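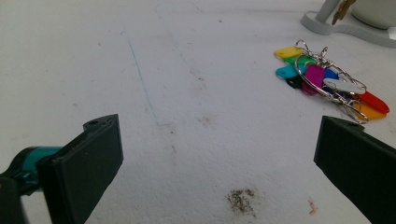

Key tags on their rings, white surface

Forum > Storage and Labeling > Color codes for key tags

mortise_41
Setting up a code for the outbuildings at Urkow. Plastic tags on metal rings, one color per building, numbers stamped on the keys. Draft: yellow for the pump house, green for the barn, red for anything electrical. Black is unassigned. Any objections before I write up the key log?

pinstack
Color alone fails under sodium light. We had dark blue and black mixed up at Warkach for a whole October. Drop one of the two.

mortise_41
Noted. Black goes.

t_halvard
Disagree. Keep black and put a paper label on every tag. The color gets you to the right ring, the label gets you to the right door. We run 336 keys that way.

pinstack
Labels wear. Ours were unreadable after 18 months in pockets.

t_halvard
Pencil or ink? Pencil under a clear window holds up. Ink migrates.

pinstack
Ink — ballpoint. Fair point, but I would still avoid dark pairs.

lowgate
Red and orange are worse than blue and black if anyone on your crew is color blind. Cyan and magenta-pink can also be a problem. Write a letter on each tag and treat the color as secondary.

mortise_41
Letter plus color, then. Does anyone write the address on the tag?

lowgate
No. Code only, with the log locked up somewhere else.

t_halvard
Agree with lowgate on that one. Not on red and orange.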